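Doblar sin plancha

Julio de 2022. Los paños de casa, otra vez hechos una bola. En la redacción de Dalis nadie los dobla bien, yo tampoco.

Hsin-yi Kwok lo hace en el suelo. Superficie lisa, paño encima, paciencia. Primero las esquinas, siempre. Luego el pliegue del medio, con la palma y sin apretar demasiao.

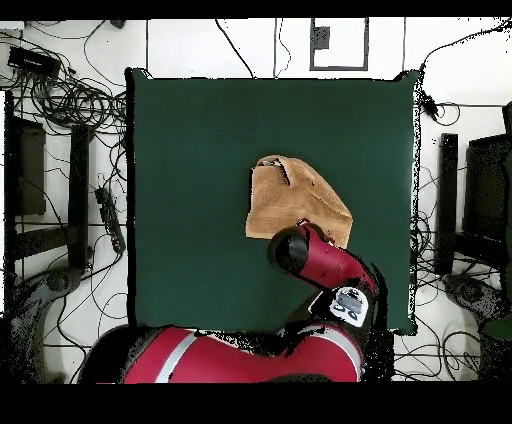 Después, en dos. Y otra vez en dos. Si queda una punta, se abre todo y se empieza de nuevo, que arreglarla a medias es peor. En el cajón, de canto. Asi se ven todos.

Contacto: redacción Dalis | © Dalis 2022 | Volver arriba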